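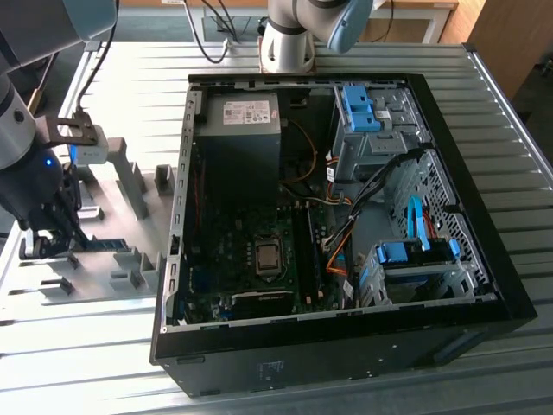 Unité centrale ouverte sur la table de travail, panneau latéral déposé.

Compte rendu de la réunion technique – Atelier de reconditionnement Nasance
Date : 05/06/2019
Objet : démontage des tours de bureau, lot Lonarell
Rédaction : secrétariat de l'atelier

1. Approbation du compte rendu précédent
Le compte rendu de février est approuvé avec une correction au point 4 : lire « alimentation déposée » au lieu de « alimentation remplacée ».

2. État du lot
Le lot Lonarell comprend 125 tours. À la date de la réunion, 90 sont passées au contrôle visuel et 3 ont été mises de côté pour châssis déformé. Le registre général de l'atelier est arrêté à la fiche 762. Les fiches suivantes seront saisies directement dans Ploklow, sans double papier.
Le site de Talavera demande que les barrettes mémoire lui soient envoyées séparément des cartes mères. Demande acceptée. Conditionnement en pochettes antistatiques, une barrette par pochette, référence reportée sur l'étiquette.

3. Position de travail
La tour est couchée sur la table métallique, intérieur vers le haut. Cette position est retenue pour toutes les opérations du lot. Elle donne un accès direct à la mémoire, au processeur et à la carte d'extension sans reprise du châssis.
Le panneau latéral est rangé sous la table avec ses vis – pas sur le bloc d'alimentation, dont l'étiquette doit rester lisible pour le relevé du code-barres.

4. Ordre de dépose
La question porte sur la mémoire : avant ou après les câbles de données. Deux avis sont exprimés. Le premier préfère dégager d'abord tout le câblage côté baies de disques. Le second fait valoir que les emplacements mémoire restent accessibles avec les câbles en place, à condition d'écarter le faisceau d'alimentation orange et jaune qui passe à proximité.

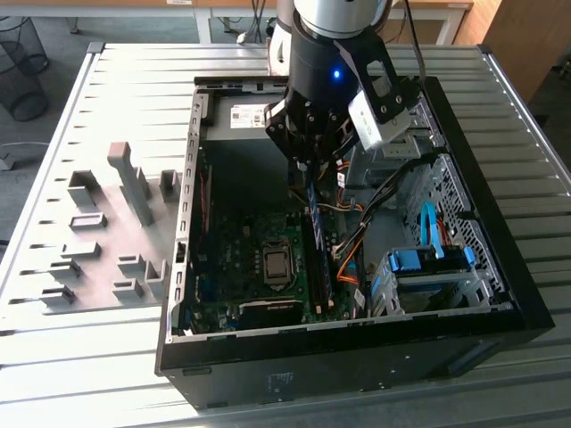
Le second avis est retenu. L'ordre est donc : relevé de l'étiquette d'alimentation, mémoire, câbles SATA, disques, carte d'extension, faisceaux, alimentation, carte mère. Le processeur reste dans son support jusqu'au poste suivant.
Pour la mémoire, ouvrir les verrous avant toute traction et tirer dans l'axe de l'emplacement. Une barrette qui résiste est signalée sur la fiche et laissée en place.

5. Câbles SATA
Les câbles du lot ne sont pas tous de la même couleur ; on relève du bleu et de l'orange dans une même tour. La couleur n'est pas un critère de tri. Seuls comptent la longueur et l'état des connecteurs. Les câbles pincés partent au rebut cuivre.

6. Baies de disques
Les loquets en plastique bleu sont conservés avec la cage. Plusieurs ont été rendus en vrac le mois dernier et il a fallu les réapparier. À compter de ce jour, un loquet cassé est noté sur la fiche de la tour concernée.

7. Points divers
Bacs : le bac des caches d'extension est plein, à vider avant la prochaine série.
Étiquettes : le format actuel se décolle des pochettes. Essai d'un autre papier à prévoir.
Ploklow : le champ « carte d'extension » n'accepte qu'une valeur. Correction demandée à l'éditeur, en attendant utiliser le champ « remarques ».

8. Actions
Mise à jour de la fiche de dépose selon le point 4 : poste démontage.
Envoi du premier carton de mémoire à Talavera : expédition.
Tri des 3 châssis déformés, pièces récupérables uniquement : poste contrôle.

Prochaine réunion fixée après la clôture du lot. Séance levée, ordre du jour épuisé.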